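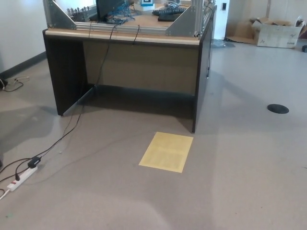 Desk with aluminium frame and monitor.

The Allocation

The Narnelport Schools Levy was raised by a surcharge on harbour fees and paid out once a year, in June. Applications were scored on a form with two columns. The left column was for need and the right column was for evidence of need, and the two were multiplied.

Natália Aguiar had kept the form for eleven years. She had not designed it. Her job was to receive the applications, check the arithmetic, and place the results before the board in descending order, with a line ruled under the last applicant the money would reach.

This year the line fell between Quintela Primary and the Kakano Reading Room. Quintela wanted a new boiler. Kakano wanted wages for one teacher, evenings only, to take adults through their letters. The gap between them was 3 points out of a possible 200.

She checked it twice. On the second pass she found that the Kakano form had an attendance figure in the evidence column with no register attached. Under the rules, a figure without a register scored zero. The first reader had given it full marks. Corrected, the gap was much wider, and there was no question of where the line belonged.

She initialled the correction and went to look for the register anyway.

The Reading Room was above the Zunik chandlery, up an outside stair. Vasco Bastos was stacking chairs. He had taught there without pay since the winter and had filled in the form himself, in block capitals.

"You left out the register," she said.

"There isn't one."

"You gave a figure for attendance."

"I know how many come."

She explained the rule. A register had to carry names, dates and signatures. Names could be covered over in the copy, but the signatures had to show.

"They can't sign," he said. "That is what the class is for."

"A mark is accepted. It has to be witnessed."

He put down the chair he was holding. "The first night, I passed a sheet round. Half of them went home. They thought it was for the harbour office. So I stopped passing it round."

Natália wrote this down. There was a section on the form for exceptional circumstances, worth no points, which the board was obliged to have read aloud. In her time it had been used for floods and for one death.

"How do you know the figure, then?" she asked.

He took her to the back wall, where a row of coat pegs had been screwed into a plank. Over each peg was a square of card with a drawing on it: an anchor, a goat, a kettle, a boot. On the newer cards there was a word under the drawing. On some the drawing had been crossed out and only the word was left.

"They do their own," he said. "When they're ready."

She looked along the row for some time. She asked whether the cards were dated. He turned one over. On the back, in pencil, somebody had put a short column of strokes, one for each evening.

"Did you witness these?"

"I was in the room."

"Would you state that in writing?"

He would. She dictated the wording, as it had to follow the schedule, and he wrote it out on the back of a chandlery invoice. They took down the cards one at a time and put each back on its own peg after she had copied it. It was past nine when they finished.

At the meeting the superintendent spoke for the boiler. He spoke well, and the boiler was in fact failing. The chairman asked whether the scores were final. Natália said that a correction had been made to the Kakano entry and then a further correction, and that both were initialled. The gap stood again at 3 points, in favour of Quintela.

"So the line does not move," said the chairman.

"No."

"Then why are we hearing about it?"

"Section nine," she said. "It has to be read aloud."

He nodded to her to go on. She stood, found the page, and began with the anchor.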